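Remigiusz Sowa
June 11, 2024

A thread on the letters from Isach, and what we have learned from them so far. It runs long.
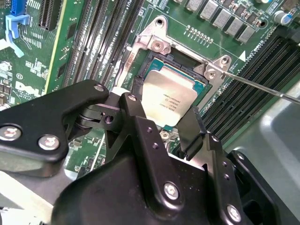 Processor and socket on a green motherboard.

1/ Isach is a small town. Before the war it had a Jewish community with two prayer houses, a burial society and a school for boys. Most of what I know about daily life there comes from one box of letters kept by the Sadowski family.

2/ The box holds 317 letters and postcards. Most are in Yiddish, some in Polish, a handful in Hebrew. They run from 1921 to 1938. Nearly all were sent to a daughter, Rywka, who had moved to Manchester to marry a cap maker.

3/ I expected a lot about Passover and the High Holidays. There is some. But the festival that comes up most is Sukkot, and I have been trying to work out why.

4/ One answer is the weather. The family built their sukkah in the yard behind the shop, and Rywka's father wrote about rain every single October. In 1926 he says they ate the first night's soup with their coats on and went in before the fish.

5/ Another answer is the neighbours. Three households shared the yard and they shared the sukkah too. There were arguments over whose boards were used, and who had left them out all winter. The father kept a note of the boards. He put it in a letter to England, where it can have been of no use to anyone.

6/ Then there is the etrog. The town bought a few between them and they were passed from house to house in the morning. In 1929 the one meant for their street arrived with the tip broken, which made it unfit. He spends a page and a half on this. The birth of a nephew gets two lines in the same letter.

7/ Teresa Nowakowski is doing the Polish letters and Hanna Onyshchenko the Yiddish. The father's handwriting is fine. The mother's is very hard. She wrote along the edges of his pages when he had finished, and then turned the sheet and wrote across the top.

8/ Hanna has got through 40 of the mother's notes. They are mostly about food and health. She asks the same question at the end of nearly all of them, which is whether Rywka has found a decent butcher.

9/ A few recipes turn up. Stuffed cabbage for Hoshana Rabbah, with raisins. A honey cake made with cold tea. No amounts for either. Bożena Dudek tried the cake for our spring meeting and used 200 grams of honey as a guess. It was heavy but people ate it.

10/ One puzzle. Several letters mention "the Zollov way" of singing a part of the Hallel prayers. Zollov was the next town along, and the father did not care for how they did it. He says it was too fast and that the young men liked it for that reason.

11/ We have no recording and no written music. Cyprian Szewczyk thinks the tune may have come with a cantor who moved there after the first war. He has found the man's name in a tax list but nothing that says what he sang. If your family came from either town and you know a quick Hallel tune, please write to me.

12/ On numbers. The whole collection, with photographs, receipts and school papers from other families, now stands at 2,116 items. The Sadowski box is the largest single part and the only one that covers so many years in one hand.

13/ The catalogue is called Dotik. You can search it by person, town or festival. Spelling is a problem. Rywka appears as Rywka, Rivke, Rebecca and, on one envelope, Mrs R. Try them all.

14/ The letters up to 1930 are up now with English translations. The later ones are slower going. The paper is thinner and the father wrote smaller — postage had gone up, and he says so more than once.

15/ Someone asked whether the sukkah is mentioned in the last letters. It is. In 1937 he writes that two of the three households put it up, the third having left for Łódź, and that there were enough boards for once.

16/ Corrections are welcome, above all on the Yiddish. Two readers have already put us right on the word for the roof branches, which we had down as a kind of fence. That entry has been changed.

17/ Next thread will be on the school papers. There is an arithmetic book with a drawing of a goat on most of its pages, and Teresa wants to write that one herself.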